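Blog > Kitchen > Small Projects

Newer post | Older post | Archive

A board for under the cups

I have been meaning to deal with the coffee corner since April. The trouble was rings. Every cup that got set down left one, and I was wiping the same patch of counter four or five times a day. Coasters didn't help much. They slide, they stick to the bottom of the cup, and then they drop off on the way to your mouth.

So I decided on one plain board, big enough for two cups and a spoon, that could stay where the coffee gets made and be moved when I need the space.

I looked at a serving tray from Koltska first. It was nice but it had a raised rim, and crumbs collect in rims. Then I looked at cutting boards, which were all too thick. In the end I went to Esteves, the lumber place out past the rail yard, and asked what they had in the offcut bin. I came home with a pale piece that needed almost no work. I sanded the faces with 400 grit, went along the edges by hand, and stopped there. The grain is very faint, so I didn't want a stain on top of it.

The cup I use most is the one with the gray diamond pattern on off-white. It has a rounded bottom half and it looks better on light wood than it ever did on the counter.
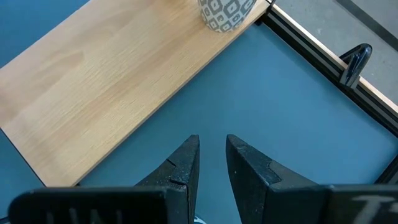

Hélder Peixoto wrote in to say that bare wood under coffee is asking for trouble, and that he would put on two thin coats of oil and leave it 60 hours before letting a cup anywhere near it. He also said to do the edges twice, as they drink more than the faces do.

He may well be right about the edges. I have a small can of Sinaretti board oil left over from the bread board, probably enough for both sides. My plan is to wipe it on in the evening, stand the board up on its short side overnight, and do the second coat before breakfast.

I also thought about feet. Little rubber ones would stop it moving – but they would lift it, and then I'd be cleaning underneath. For now it lies flat. If it starts to slide I'll cut a strip of shelf liner.

The spoon still doesn't have a proper place. I tried a saucer and it took up too much room. The sugar has gone back in the cupboard, where it should have been all along – only guests use it.

Next job is the shelf above the kettle, which has 50 tea bags on it that I don't remember buying.

1,790 views | 6 comments | Share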